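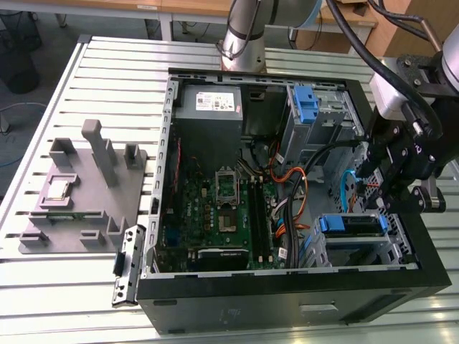
6 min read

Priltden 2 review: a PC assembly kit for two robot arms that mostly earns its bench space

Posted 2022-08-03

I've wanted to write this up since March, when our lab at Jikaswood got hold of the second version of Priltden and I promised everyone a review "by the end of the month." So much for that. But we've now run 381 scored trials on it, and I have opinions!

Quick background if you missed version one. Priltden is a research kit for contact-heavy assembly. You bring the arms and an old desktop tower, and it gives you print files for the parts fixture, a task list, a scoring sheet, a pile of recorded demonstrations, and the code for a training method the authors call Petridis. The tasks are the ones you'd guess if you've ever built a PC: seat the memory, place the processor, slide a drive into its bay, route a cable or two. All things a bored teenager can do while watching TV, and all things that make robots look terrible.

Let me start with the method, because that's why most people will download this. Petridis learns in two passes. First it copies the demonstrations, which gets the gripper to more or less the right place at more or less the right angle. Then it freezes that and trains a small correction on top, using only the wrist force readings and only in the last bit of the motion before contact. The idea is that getting near the slot is a seeing problem and getting into the slot is a feeling problem, so you train them separately. I was skeptical (I've read a lot of papers with a "small correction on top"), and I came away liking it a lot.

The memory task is where it shines. We trained on the 200 demonstrations that ship with the kit, did no recording of our own, and had a policy that could find the slot and press down square by the second afternoon. What impressed me was how it behaved when it landed slightly crooked. Our old policy would just lean on the module harder and harder until the force limit tripped. This one rocks a little, eases off, tries again. It's kind of charming to watch, like someone trying a key in the dark.

The processor task, less so. There's no pushing involved, you lower the chip flat into an open socket and let go, and if you're off by a hair you're risking pins. The force pass has very little to work with there because by the time the sensor feels something it's already a bad sign. We recorded 300 extra demonstrations for that one task and it got better, but slowly, and I still hover next to the stop button. If your project is mainly about delicate placement and you don't care about insertion, I would look elsewhere or plan on adding a good close-up camera. The authors admit as much in their notes, to be fair, on a page you have to hunt for.

Now the fixture. I love the fixture. Everything you're going to pick up has its own pocket or slot beside the tower, so the start of each trial is the same and you aren't spending your day nudging parts back to a taped outline. It sounds like a dull thing to get excited about, but resets are where my time goes! On the old setup a reset took longer than the trial. Now I drop the parts into their places, check the latches, and go.

Gripes, though. The print files come as one large plate, and it did not fit our printer. We ended up cutting it in software and bolting the halves together underneath. The pocket tolerances are also tight on the memory slot in particular, and I had to go at ours with a file before the module would lift out without dragging. Print a test piece first. I didn't, and I was annoyed with myself for a whole evening.
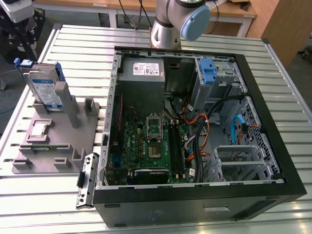
Does the two-pass training still help if you only have one arm?
It helps about as much on memory and drive insertion, which only need one hand, but the cable tasks assume a second arm holding the slack and you'd have to drop those from your score.

The drive task deserves its own mention. Version one used a bare drive, and you had to grip it by the sides and hope. The new one has you work with the drive in its caddy, and the plastic caddy flexes a bit, so the forces are messy and the bay is more forgiving than it looks. Our success rate jumped around from day to day and I spent a week blaming the policy. Kiprono Kinyua, who shares the bench with me, finally pointed out that we'd been placing the tower by eye after lunch breaks. We clamped it down. The jumping stopped. I'm putting this in the review because the manual says nothing at all on how firmly the tower should be held, and I think it should be on page one.

That does bring up the thing I'd most like the authors to look at. The published results are for a tower that never moves. We tried shifting ours by a finger's width and running the same memory policy, and it coped fine. Turn the tower a few degrees and it fell apart. The force pass only wakes up close to contact, so if the copied part brings you in at the wrong angle there's not much left for it to fix. I don't hold it against them – everyone's first numbers come from a tidy bench – but please don't read the paper and assume you can roll in any old computer at any old angle.

Software setup was painless on our machine. We run the arms through Lenditz, and the adapter that comes with Priltden worked after I changed the joint naming in one config file. Logging is good. You get force traces lined up with video for each trial, and scrubbing through a failed insertion with the trace underneath taught me more than the success rates did. The scoring sheet is a spreadsheet and it's ugly, and it doesn't let you mark a partial success, so a module that's in on one side and up on the other counts the same as one dropped on the floor. We added a column.

Would I recommend it? If you do insertion work, yes, and quickly. The memory result alone was worth the trouble, and I've already borrowed the two-pass idea for a connector job that has nothing to do with computers. If you're after a general assembly benchmark with varied parts and varied positions, I'd wait for the next version or be ready to write a lot of your own variations.

One last note on shopping: buy a few spare memory modules before you start training the correction pass. Old ones are fine, they don't have to work. The early attempts are rough on the contacts, and you'll want a fresh one for the trials you mean to score.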